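Handout 4: Comparing Grippers on Soft Things
Lab notes, Kumaresan Krishnan

A gripper that shines on wooden blocks may meet its match in a sock. Fabric folds, slides and has no opinion about where its edges are. Start with the pointed fingers. 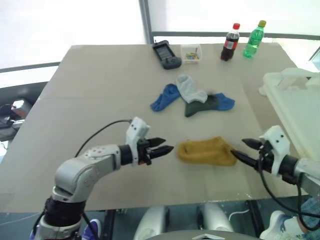

Log every attempt, including the embarrassing ones. Use 19 tries per finger set, same cardboard, same speed. "It nearly had it" goes down as a miss. If you change the controller gains halfway, start over.

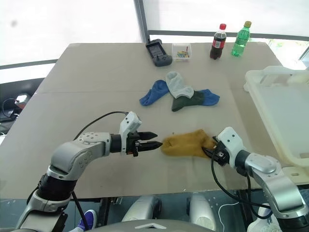 Fig. 2. Right gripper on the yellow sock, left gripper just short of it.

For next time: read chapter 3 and bring your log.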